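Blanket and Bedding FAQ - Washing, Folding and Living With Big Plush Throws

Giltaslow Home Notes, from the linen room at Anport

Plush blankets are my favorite thing to talk about, and judging by the messages that come in, plenty of you feel the same way! The questions below are the ones I get most, with answers as full as I can make them. I've been running the linen room for the guest cottages at Anport for years now, and before that I did the same job at Gadport, where the winters are longer and the beds had even more on them. If your question isn't covered, send it in. I update the page every January, once the holiday guests have gone home and the shelves are back in order.

WASHING

How often should I wash a plush blanket?

Less often than sheets, more often than most people do. At home, once a month is plenty if it lives on a bed that gets slept in every night. One that only comes out for movie evenings can go a whole season. In the cottages we wash between guests, but that's a different life for a blanket and they do wear faster for it.

Cold or warm water?

Cold, with the gentle cycle, and half the detergent you think you need. Too much soap stays down in the pile and makes it feel tacky, and then you wash it again to fix that, and you add more soap... I did this for an entire winter before I worked out what was going on. If yours already feels sticky, run it through twice with no detergent at all and you should feel the difference right away.

Can I use fabric softener?

Please don't! I know the bottle says softness right there on the front. On synthetic pile it leaves a coating, the fibers clump, and the blanket loses that lovely deep feel you bought it for. If you miss the scent, put a lavender sachet in the cupboard where you store it.

My blanket barely fits in the machine. Is that okay?

If you have to push to get the door shut, it's too much. The blanket needs room to turn over or the middle never gets rinsed. Take it to a laundromat with a big front loader and bring a book. It's a very nice way to spend a morning, and you can do the guest bed blanket in the next machine over.

Will the printed pattern fade?

Printed plush holds color very well in cold water. Sun does more damage than washing. We had one on a window bed at Gadport that went pale along a single stripe, exactly where the afternoon light came in, while the part under the pillows stayed as rich as ever. Turn the blanket end for end now and then if your bed is by a window.

DRYING

Dryer or clothesline?

Either one, as long as the dryer is on its lowest setting. High heat is the one mistake you can't undo - the tips of the fibers melt a little and the pile turns scratchy for good. I use the line whenever the weather lets me. Drape the blanket over 2 lines instead of one so the air gets in between the layers, and give it a good shake when you take it down.

How do I know it's dry all the way through?

Put your hand flat against the backing, right in the middle, and leave it there for a slow count of ten. Damp feels cool. The surface always dries first and it will fool you every time. If there's any doubt, hang it over a door overnight before you fold it.

The pile looks flat and swirly after drying. Did I ruin it?

Almost certainly not. Take a soft clothes brush and go over it in long strokes, all in the same direction. I find this enormously satisfying, and on a blanket with a pattern it's a treat to see the edges of the design come up crisp again. Do it while the blanket is spread out on the bed and you get the whole thing in one go.

ON THE BED

What size should I buy?

Measure the bed across the top and then down both sides to wherever you want the blanket to stop. People forget the sides! A blanket 84 inches long suits many beds, but a tall mattress eats up a surprising amount of width. I like a generous drop, though I keep it off the floor itself. It picks up every bit of fluff in the house.

Under the comforter or on top?

On top, if it's a pretty one. Underneath, if you're always cold. A plush layer right over the top sheet traps warmth beautifully, and on the coldest nights at Gadport I did both, one under and one over, and slept like a bear.

How do I mix patterns without the room looking too busy?

I love this question. Pick one color the two patterns share, or nearly share, and let everything else be different. Rust and coral are good friends, navy and gray-blue are too. Leaves with flowers work well together, since they'd be in the same garden anyway. Keep the scale different if you can, with one big open print and one smaller, busier one. And a pale ground on the larger piece gives your eye somewhere to rest.

Do autumn colors have to be put away in spring?

Not in my house! A cream background with rust and maroon on it looks every bit as good in May. I do swap the pillowcases for lighter ones, and that's enough to change the feel of the bed.

How do I stop it from sliding off at night?

Tuck the foot end under the mattress by a hand's width and leave the sides loose. If you hate tucking, a cotton sheet grips much better than satin, so try changing what's beneath it first.

FOLDING AND STORING

What's the best way to fold a blanket this thick?

Fold it on the bed, never in the air. Spread it flat, bring the long sides into the middle so they meet, then fold that in half lengthwise so you have one long strip. Smooth it with your forearm, pressing the air out as you go. Then roll from the foot end. A rolled blanket holds its shape on a shelf and you can pull one out without bringing down the whole stack.

Clothes seem to pile up on the bed whenever I try to do this. Any tips?

Same here, every laundry day. I work from one side of the bed to the other: garments first, folded and moved to a chair, then the blanket last, when I've got the full width to myself. The Radu shelves in our linen room are deep enough to take a rolled blanket end on, and having a spot ready for it makes the job go twice as fast.

Are vacuum bags safe?

For a few weeks, yes. For a whole summer I'd use a cotton bag or an old pillowcase, something that breathes. Pile that has been squashed hard for months takes a lot of brushing to come back, and sometimes a crease stays in it.

Should I refold stored blankets?

Once in the middle of the season is enough. Take it out, shake it, roll it from the other end, and put it back. It also gives you a chance to admire it, and I consider that part of the upkeep.

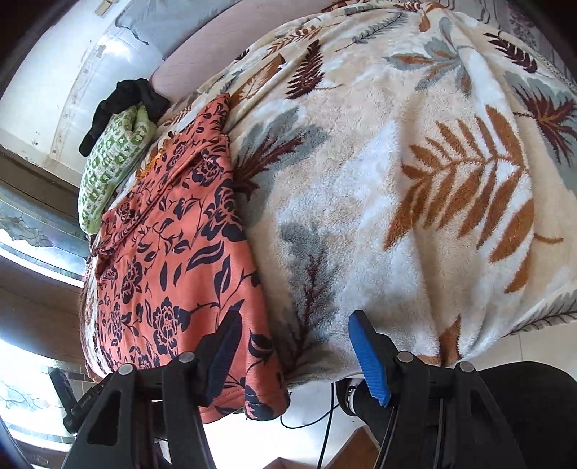

How do I get pet hair off a plush blanket before washing?

Put on a damp rubber glove and sweep your hand over the blanket in one direction, so the hair gathers into rolls you can pick off. Then tumble it for ten minutes on the no-heat setting, clean the lint trap, and wash as usual.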